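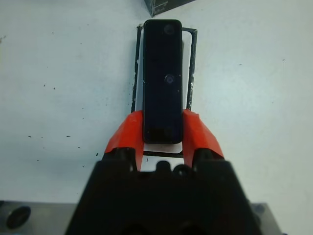
*A black piece with rounded corners on a white tabletop, a dark gray box behind it. Free to use with this release.*

**Prindstead gets its repair evening back, and this time we're staying**

PRINDSTEAD, April. I'm Benedetta Gatti, I run Emetti, the little repair shop next to the old bus station, and I'm writing this release myself (our last one was done by an agency and my own mother couldn't work out what we were announcing). So! The Emetti repair evening is coming back this April, in a bigger room, with longer hours and a parts library that anyone in town can borrow from.

If you came to the first round you'll remember the squeeze. We had 2 benches in the front of my shop and a line that went out past the bakery, and people were holding toasters over their heads to get by each other. I loved it, but I also sent far too many folks home with their lamp still broken, and that bothered me all winter.

The new home is the ground floor of the Tully building, on the corner across from the library. It has proper light, a ramp, a sink, and enough outlets that we won't be daisy-chaining power strips. Doors open at 5:30 p.m. and we'll keep going until 9, with the kettle on the whole time. You don't need to book. Bring the thing, bring the cord if it has one, and if you still have the box of odd screws that came off it the last time somebody had a go, please bring that too.

**What we'll look at**

Lamps, radios, remotes, mixers, fans, headphones, kids' toys, small clocks, zippers, and anything with a loose hinge. Sewing is back as well, at the table by the window. We can't take microwaves or anything that runs on gas, and please don't carry in a full-size TV, I'm begging you. My back has opinions.

It's 3 items per household on any one evening. That's new, and I went back and forth on it, but last year a very sweet man wheeled in an entire garage and we didn't get to the person behind him.

**The parts library**

I'm more excited about this bit than I can put in a press release. Over the past year we've sorted and labeled 1,018 spare parts, mostly knobs, switches, battery doors, belts, feet and plugs, and they're all going into drawers that you can come and rummage through. Borrow a part to see if it fits. If it does, keep it and put a couple of dollars in the jar. If it doesn't, bring it back whenever you're next passing.

The drawers and shelving come from Huvero, who also gave us 200 small boxes when I'd only asked for a handful. Thank you, Huvero! I've now got boxes in my kitchen.

**What it costs**

The evening is free. New parts that we have to order are sold at what we paid for them, and we'll tell you the price before we order. If your item is past saving we'll say so plainly and take it off your hands for spares if you'd like.

We're also looking for more people to sit at the benches. You don't have to be an engineer, or anything close to one. If you've ever fixed a wobbly pan handle and felt good for the rest of the day, come and see me. I'll pair you up with someone who has done it before and you can start on plugs.

**For reporters**

You're welcome any evening, notebook or camera, and I'm happy to talk for as long as you can stand it. The best time is before 6, when the kettle is fresh and I can still hear you. Ask for Benedetta at the Emetti counter in Prindstead, or leave a note in the shop door if I'm out on a call.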